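Project report, Demgate group, 10/08/2025

So this is the bit where I write up the week the fingers stuck. Érica Frota wrote the chapter on the cable routing, so I'm only covering the gripper fault and what we changed afterwards.

We use two hand-held grippers, and the plan was to record 400 short bagging demos with them. We called the grippers Parkeck and Plokard (don't ask, it was late). Parkeck was fine all the way through. Plokard started misbehaving at demo 19. You'd let go of the trigger and the finger tips would stay shut for a moment, then spring open all at once. The first time it happened I thought I'd just been clumsy.

It got worse. By the end of that session it was sticking on every third or fourth grasp, and on one of them I had my left index finger near the tips when they let go. No cut, just a pinch and a red mark, but it went in the lab log as a safety matter and we stopped for the day. Zuleica Portela, our supervisor, wanted a proper cause before anyone picked it up again — fair enough.

### What we tried

Cleaning the rubber pads first, which did nothing. Then I swapped the return spring with the one from Parkeck, and the fault stayed with Plokard, so it wasn't the spring. Taking the body apart took around 30 minutes and there it was: the linkage pin had worn an oval hole in its bracket and was jamming sideways at full close. We'd printed that bracket back in January, in the Medeiros workshop, with far too little infill. My settings, sadly.

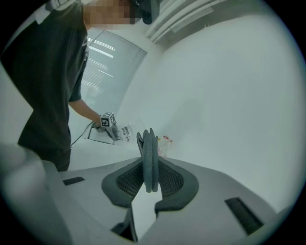 *Fig. 3: Bagging work with both grippers, finger tips closed on the nearer one.*

### What changed

- New bracket, printed solid, with a brass sleeve for the pin
- Open and close 30 times before each session, and stop if it sticks even once
- Free hand stays away from the tips until they're fully open

I threw out every Plokard demo from 19 onwards. The opening times in those are all wrong and I didn't fancy trying to correct them by hand. Érica thinks a few could be saved, and she's welcome to them!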